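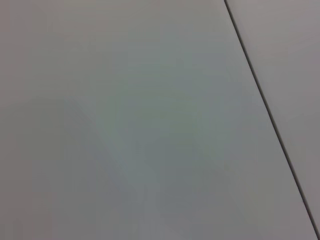 News > Press Releases > Paper Crafts

Driter Sets Out What Its New Card-Making Die Will and Won't Do

TOLEDO – Driter, the paper craft company, will start selling the Bermont pop-up card die in March. The company would like to begin with a warning. A die can't make a handmade card for you, and we are tired of reading packages that say it can.

The Bermont is a steel die that cuts and scores the inside of a folding pop-up card in one pass. It makes a stepped platform with 11 small tabs, and you glue your own flowers, numbers, animals or whatever else you like onto those tabs. It doesn't come with flowers, numbers or animals. Buyers who have been burned by a box photo showing a finished card covered in things sold separately will understand why we mention this early.

"I've been making cards for most of my life and I don't believe in the two-minute card," said Austra Mockus, who designed the Bermont. "I've timed them. By the time you've picked the paper, changed your mind, and cleaned the glue off your elbow, you're well past two minutes. The die saves you the scoring and the fiddly cuts in the middle. I'd buy it for that. I wouldn't buy it for anything else."

The company had doubts about making the product at all. Pop-up dies have a poor name among card makers, and some of that is earned. Many fold well on the first try and then buckle once a few layers are glued on. Others need the card opened exactly flat, and few people open a birthday card that way. Mockus drew the Bermont with wider hinges than usual and left out the curved supports that look good in a catalog and tear in the mail.

Driter ran a test batch of 200 cards before agreeing to go ahead. They were cut from plain medium-weight cardstock, decorated with two layers on each tab, and mailed in ordinary envelopes. Most opened as they should. The ones that didn't were mainly cards where the decoration stuck out past the fold line, and the instruction sheet now has a drawing showing how far is too far. Please look at the drawing. It is on the front of the sheet.
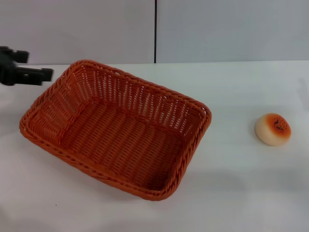 The company is also making no promise that the Bermont will fit every machine. "Works with most leading machines" is a phrase we have used ourselves in the past, and we have come to dislike it. The die was tested on the Brutus, Driter's own hand-cranked cutter, and it cuts cleanly there with the standard plates. It should work in other machines with an opening wide enough to take it, but plate thickness varies, and a shim may be needed. Measure first. If you have to force the handle, stop.

Paper matters more than the die does. Thin printer paper will cut beautifully and then sag. Glitter cardstock will dull the edge and shed into everything you own. Vellum can be used for the outer card but not for the platform – we tried it, more than once, and it cracked along the score.

Gediminas Vītola, who runs sales for the company, argued for a larger first run and lost. "I wanted more and Austra wanted fewer," he said. "She thinks crafters have drawers full of dies they used once, and she's probably right. I have one of those drawers. So we're making 2000, and if people are still using theirs by the fall we'll talk about another run."

There will be no launch bundle, no countdown clock and no "exclusive" color of storage pouch. The Bermont ships in a paper sleeve with a magnetic card to store it on. A set of matching layering dies has been suggested by several stores. Driter has no plans for one yet, as the tabs are plain rectangles and most people can cut a rectangle with scissors.
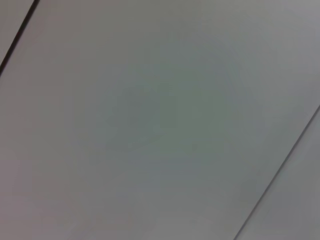 Stores that want to see the die before ordering may ask for a sample card, cut but not decorated. We would ask buyers to fold it, glue something heavy to it and shut it in a book overnight before deciding. Classes and card clubs can ask for the same sample through their local store.

Returns will be accepted on unused dies. Dies that have been used may be sent back if the cutting edge is faulty, along with a piece of the paper that was being cut, so the workshop can see what went wrong.

About Driter
Driter makes dies, cutting plates and the Brutus hand-cranked cutter for home paper crafters. Questions about the Bermont can be sent to Gediminas Vītola at the Toledo office. Questions about which glue is best will be passed to Austra Mockus, who has strong views and may take a while to reply.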